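Home Stories Games Big Questions Ask a Grown-Up

What happens after a big flood?

When a river spills over its banks and into a town, you often see it on the news for a day or two. There are helicopters, and people in rubber boots, and somebody important in a raincoat talking into a lot of microphones. Then the news moves along to something else. But for the people who live in that town, the story goes on for a good while longer, and that longer part is what we are going to talk about today.

Let's use a town called Grallisholm. It sits beside the Clonell River, which is usually a friendly sort of river with ducks on it. In October it rained and rained in the hills, and all that rain had to go somewhere, so it came down the Clonell and into the streets. The town has 3436 people living in it, and 300 homes got water inside. That is a lot of soggy carpets!

Who helps first?

The first helpers are the ones who live closest. Neighbors knock on doors, firefighters come with boats, and the school gym gets turned into a shelter, with rows of beds where the basketball court used to be. The mayor and the town workers are in charge at this point. They decide which roads to close and where the sandbags should go, and they have usually practiced it beforehand, a bit like the fire drills you do at school.

Sometimes, though, a flood is too big for one town. Grallisholm has only a few trucks, and its workers need to sleep now and then (and some of them have soggy carpets of their own). So the mayor asks for help from the next level up, the state. The person in charge of a state is called the governor, and the governor can say, "This is an emergency." Those words may sound like something anybody could say, but when a governor says them officially, they work a little like a key. They unlock money, trucks and extra people that are kept ready for bad days. 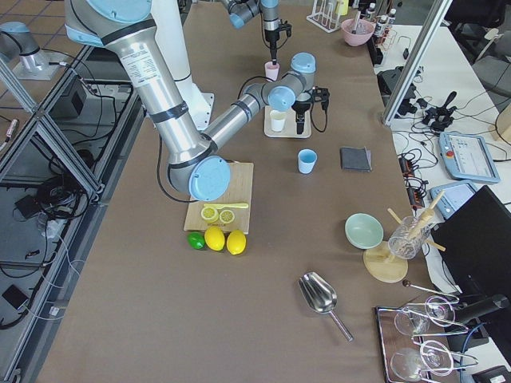
A silver robot arm with light blue joint caps, at a long table covered in brown paper.

If the flood is too big for the state as well, the governor can ask the president for help from the whole country. Before the answer comes back, people go out and look at the damage, street by street. They write down how high the water came and what got broken – furnaces, floors, front steps, bridges. It can feel slow when you are the one waiting, and families do get cross about it, but the lists show which places need the most help.

Where does the money come from?

It comes from taxes. Taxes are the bits of money that grown-ups pay to the government, when they earn a paycheck or, in many places, when they buy something at the store. Some of it pays for schools and roads, and some of it is used for disasters. So when Grallisholm gets help, part of it comes from people who live far away and have never once seen the ducks on the Clonell.

Not every town gets the same help. Whiteley, just down the river, had 100 flooded homes and was put on the list too. Pamudier, up on its hill, had wet basements and a fallen tree, and it was left off. People in Pamudier thought that was unfair, and they wrote letters to the governor asking for another look. You are allowed to do that, by the way, and you don't have to be a grown-up to write one.

Why do leaders come to visit?

Leaders visit so they can see the damage for themselves and listen to the people who were there. Some people are very glad when they come. Other people would like a little less talking and a few more dump trucks, and it is fine to think that as well. After a visit, reporters often go back weeks later to check whether the promised help has arrived.

If you'd like to find out about your own town, ask a grown-up where the nearest shelter would be, and who your mayor is. You might both have to look it up.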